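Section 2: Setting up your records before the first claim

The Cutitz home claims kit works best when the paperwork is sorted before you enter anything. Allow an afternoon. You will need your lease or rates notice, the last two years of power bills, a pencil and the receipt book supplied in the kit.

2.1 Choosing a spot

1. Pick a shelf or table away from the kitchen and out of direct sun. Thermal receipts fade quickly in a bright window.
2. Keep everything upright. Stacked papers tend to get filed in the order they were dropped.
3. Leave room for one more year of records than you have now.

Note – the kit folders are foolscap size. Measure the holder you already own before buying another.

A desktop organiser pushed back against the wall will do, and books can share it with the folders.
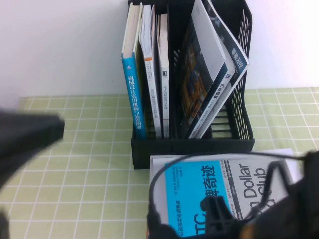
Arthur wrote to us after the first edition to say that step 3 was too modest, and that anyone running a business from home should leave room for two more years. We agree. If you claim a home office, double the space.

2.2 Numbering the receipts

1. Write the next number in the top right corner of each receipt, in pencil.
2. Copy the number, date and amount into the receipt book.
3. Photocopy any thermal receipt and staple the copy behind it.
4. When you reach 1,000, start a new book. Carry the numbering on, so the next receipt is 1,001.

Caution – do not laminate thermal paper. The heat turns it black.

2.3 Checking the total

Add up each page as you fill it. If the page total and the Wolier worksheet disagree, look for swapped digits first – 1,586 entered as 1,568 is a typical slip. Correct the worksheet, initial the change and leave the original figure readable.

Go to Section 3 once every receipt has a number.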